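Why I Want Every Gripper Trial To Start With Thread

By Binta Onyeka

I have sat through a lot of gripper comparisons, and most of them bore me to tears. Pegs go into holes, rings go onto posts, somebody reads out a repeatability number and we all nod. Then in February our bench at Radcombe started trying out jaws for the Postura controller on suturing pads, and I have been insufferable at lunch ever since.

Thread is wonderful! It weighs nothing, it goes where it likes, and it punishes every lazy habit an arm has. A jaw that holds a peg beautifully may be useless with a needle, and you find out within one stitch.
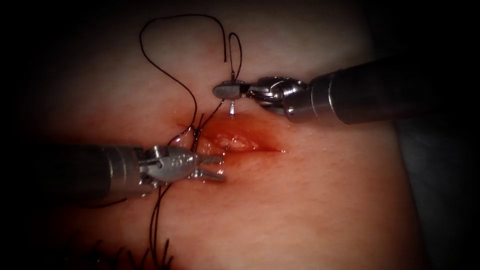
Needle and thread at the right-hand jaws, with the wound partly closed.

We ran 32 closures with two jaw sets, the Brenis flats and the longer Usman pair. I went in sure the Usman jaws would win, because they grip harder (I had said so, loudly, in a meeting). They do grip harder. But they also make the wrist work through a bigger swing on every wrap of the knot, and by the sixth closure I was fighting the handles. With the Brenis set I stopped thinking about my hands altogether, and I can't give an instrument higher praise than that.

My other big opinion is about cameras. A fixed view is calm and easy to read, and I would still give it up before I gave up the one at the wrist. Up close you can judge how the thread lies against the jaw, and half of knot tying is in that. 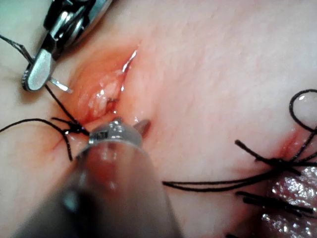 Mahsa Pakzad thinks I have this backward. Her view is that a wrist camera makes people brave too early, that they chase the close picture and lose track of where the second arm is, and that new operators should earn it after 304 knots on the fixed view alone. I think her number is cruel, but I have watched enough arms bump into each other to admit she has a point about the second one.

So my proposal is a modest one. Put thread in the first hour of any trial, before the pegs, and let the people who will use the arms choose the knots. 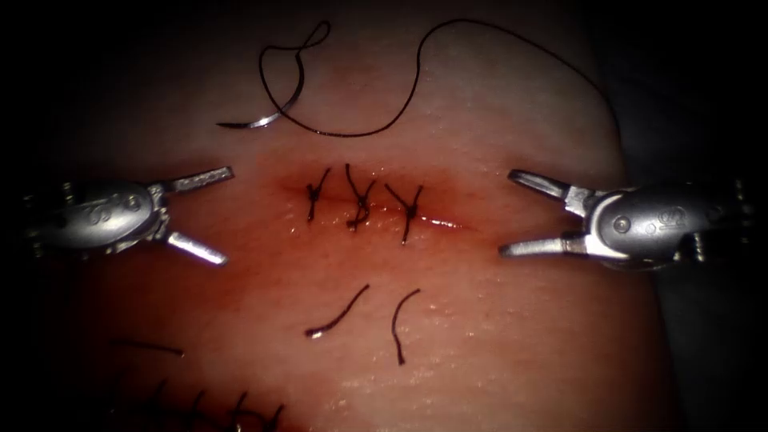 Score the spacing, score how the ends are left, and write down how tired everyone's hands are, a column I have never seen on a vendor's sheet. Keep the repeatability figures too, I do read them. But if a shop wants me to get excited about its new jaws, it can send a pair over with a spool of black thread and give me an afternoon.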